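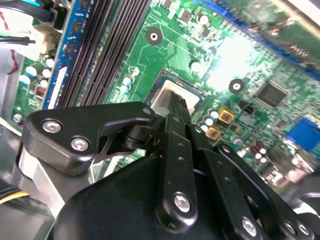

The listing had said "fully refurbished by Bondine of Lyons," and she had bought the computer anyway, for 148 dollars, which told her something about herself in December.

By January it would not start on the first try, or the second. The man on the Greren help line said it was surely the memory. His colleague, an hour later, said it was surely the power supply. She wrote both down under the heading Surely and took the side panel off.

She had expected dust. What bothered her was the lid over the processor. Refurbished people, in her view, ought to have looked under it, and she doubted very much that they had. The sheet in the box listed 64 checks, every one ticked in the same pen with the same little flick, as if the whole column had been done before lunch.

So the lid would come up, and then the chip. The manual wanted it lifted straight, no tilting, and gave this advice in bold, in the tone of somebody who had never had to get a fingernail under one. 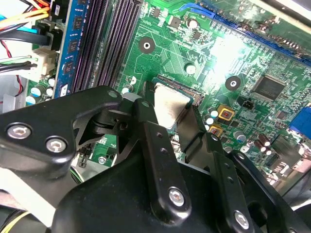 Leave it alone, her sister told her over the phone, a chip is the last thing that goes wrong and the first thing people wreck. Had she tried another outlet?

She had not tried another outlet.

"It isn't the outlet," she said.

"Ornosa said that about the boiler," said her sister, "and charged me for 4 visits."

She put the phone on the shelf, still talking, and looked at the socket for a while. Then she went to find the long extension cord, not believing in it for a second.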